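25/10/2023

Got in early and had the room to myself for the first hour. The left gripper on the two-arm cell had been closing late again yesterday, so that was the job for the day. I had written it down as a loose finger, but I wanted to look at the whole thing before touching any screws.

First the usual. Power off at the wall, wait, check the lights on both controllers are out, hang the tag. I moved both arms by hand through their range with the brakes released one joint at a time. The right arm is smooth all the way. The left has a slight rough feel in the wrist near the end of its travel, same as in March. It hasn't gotten worse. I wrote it in the log anyway.

Then the cables. The left cable used to rub where it passes over the wrist, and I had put a sleeve on it last time. The sleeve is fine. There was a shiny patch on it, no cut. I gave the loop a bit more slack and moved the tie back. If the loop is too tight it pulls on the connector when the wrist turns over, and then we get a dropped signal that looks like a motor fault. I lost most of a morning to that in the spring and don't want to do it again.

Took the left gripper off. Four screws, one of them chewed up because somebody used the wrong driver. Probably me. Replaced it from the Fumitz box. The finger wasn't loose after all. The rail had dried-out grease on it with dust packed in, and the carriage stuck when it started to move. That explains the late closing: the motor pushes, nothing happens, then it jumps. I wiped the rail down with a lint-free cloth and alcohol until the cloth came away clean, let it dry, and put on a very thin coat of the new grease. The old stuff from Prirnideo was too thick for a rail this short. Ran the carriage back and forth by hand 27 times, wiped off what squeezed out at the ends, and ran it some more.

Ah-rin Wang came by a little after that and asked if she could have the cell by the afternoon. I said probably. She wanted to know if the right side should get the same treatment while everything was apart. It should, but the right one was closing on time, and I'd like to have one side I haven't changed in case the left acts up. We agreed I would do the right side next week. She is running the block and tray task for Amin and needs both hands working the same, so I said I would check the two against each other before I let her have it.

Put the gripper back on, tightened the screws crosswise, a little at a time. Tag off, power on. The left controller came up with a position error, which it always does after the gripper has been off. Cleared it, homed both arms, homed both grippers. The number for fully open on the left had moved by 11 counts from the old one. That is more than I expected but inside the limit. Saved the new value and wrote the old one on the sheet in the drawer.
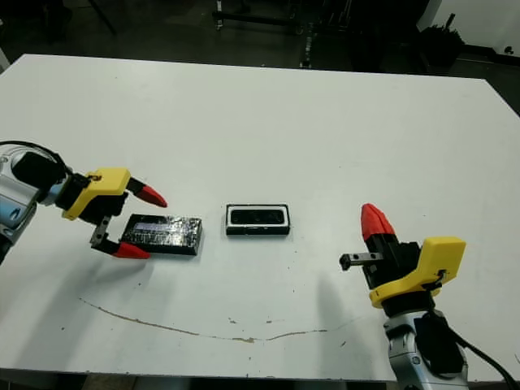 After that I did the fingertips. They are soft and they wear, and a worn tip makes the grip look weak when the motor is fine. I pressed each one with my thumb and looked along the face for a flat spot. The red tips stay on for now on both arms. I went over them with soapy water, then plain water, and left them alone until they were dry. Alcohol makes this kind go sticky after a while, so I don't use it there. For the check I use the black block with the crinkled shiny top, laid flat a little left of center so the left hand can get at it with the fingers open. It is a good test piece because it sits low. If the finger height is off, the lower tip drags on the table or the upper one rides over the top, and either way I hear it before I see it.

Ran the left hand on the block 17 times at slow speed. Two misses, both early on, both the lower finger touching the table. I raised the approach height a hair and had no more misses in that set. Then the same at normal speed, clean. Then I gave the right hand the same program mirrored. Closing times on the two sides are near enough now. The left is a touch quicker than the right, which makes sense with the new grease. I told Ah-rin so she can set the wait for the slower one.

The camera check took longer than I wanted. The height correction had been saved against the old home value, so the picture and the arm disagreed by a small amount on the left side only. I redid the calibration with the printed sheet. First try gave a bad result because the sheet had a curl in it. Taped all four corners down and did it again. Good result. I should get one of those glued to a stiff board. Skekia sells them, but the price is silly for what it is. I could make one with spray glue and a piece of scrap aluminum.

The tabletop needs attention too. I tried cleaner on the curved brown line and it didn't lift much. It doesn't bother the arms, but it may bother the vision code, so I'd like a new top or at least a fresh sheet of vinyl over this one. Put in a request. In the meantime, wipe down before every run — that goes on the card by the door, along with the note about not using alcohol on the tips.

Handed the cell over after lunch, later than I'd said. Ah-rin started her run and I stayed for the beginning of it. The left hand closed on time. I went and ate at my desk and wrote up the log. The total on the left gripper is some 212 hours since the motor was changed. I'm going to grease on hours from now on and stop waiting for a complaint.

To do: right gripper, same cleaning. Order more of the thin grease and the small screws, we're down to the last few. Find the good hex driver, which is not in the drawer and not in my bag. Make the stiff calibration board. Ask about the wrist on the left arm, whether the supplier wants it sent in or can send somebody here. Cut more cable sleeve and do the right side while I'm at it.

Home by six. Rain the whole way.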